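Curkent Path Users Group Questions Aguiar Resurfacing Claims

FOR RELEASE 4th November

The Curkent Path Users Group has read the maintenance summary put out by Aguiar, the contractor for the Jotaron path, and has trouble squaring it with the path its members walk and ride. The summary calls the work "substantially complete." The group would like to know what "substantially" means.

Aguiar reports 906 yards treated. The group's own check, made with a measuring wheel over two mornings, found 266 yards that look any different from last year. The rest is old gray asphalt, patchy in color and scattered with pale bits.

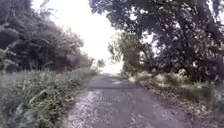 "We were told in March that this would be a new surface," said Roya Jalali, who speaks for the group. "Then it was a renewed surface. Now it's a treated surface. I'd like to see the invoice and find out which one we paid for."

The product used is Grustotik, a spray-on binder said to add years to worn paving. The group has asked twice for test results from any path with tree cover and has been sent a brochure. The brochure has a nice photo of a parking lot on it.

Aguiar also says that 34 complaints were "resolved." Group members filed many of those, and most say they got an automatic email and nothing more.

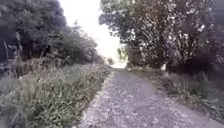

Page last modified: 2 weeks after first posting | Curkent Path Users Group, News

The group is asking for three things: the full work log, the Grustotik test data, and a walk of the whole route with someone from Aguiar who can sign for repairs. It has asked that no final payment be made before then.

An open meeting will be held at the Curkent library annex. The room holds 46, so please reply early. Aguiar has been invited and says it will "try to attend."

Press contact: Roya Jalali, Curkent Path Users Group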